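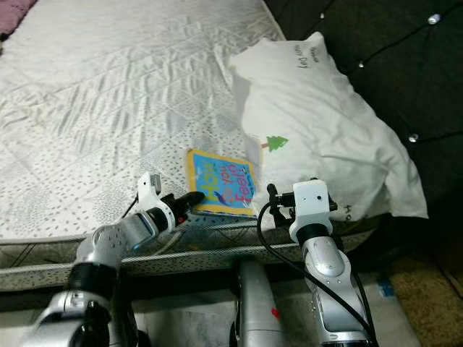

Sunday is sheet day at our place, which in theory means the bed gets stripped at nine and is made again by lunch. In practice the sheets go on the line, the clouds come over, and by four in the afternoon I'm lying on bare mattress with a cup of tea balanced on my sternum, looking at the ceiling. A stripped bed is apparently an invitation. Give it ten minutes and it has a book on it, in this case How do you feel?, blue with a yellow border and a little blue bird near the bottom. It's a fair question. I feel like someone who has read it 128 times and still gets corrected on the voices.

The mattress was my one big grown-up purchase this year. I'd been sleeping on the old one since uni and it had developed a valley you could have run sheep in. Efua Ankrah at work told me to spend proper money, on the grounds that you spend a third of your life on it, and I pointed out that I spend a third of my life at my desk too and my chair came off the nature strip. I caved in March.

I'm fond of the grey piping, which makes the whole thing look like it's wearing a school blazer. Shame it spends six days a week under a fitted sheet.

The headboard is another matter. Dark, tufted, crystal buttons. It came from Ludivine Huet when she moved back overseas, and she described it over the phone as "quite plain". I have slept beneath it ever since like a minor casino owner. The buttons are glittery enough to be admired by small visitors and hard enough to be noticed by the back of my skull whenever I sit up to read.

Then there's the pillow with the pine tree on it and the black marker scrawl. I've put pillowcases through hot washes, cold washes and one regrettable soak that turned my favourite tea towel beige, and I've come round to the view that marker on cotton is a lifestyle. The tree can stay. I like the tree.

Anyway, the doona cover is still damp at one corner, the corner that always ends up near my face, so I've draped it over the clothes horse in front of the heater. Toast for tea.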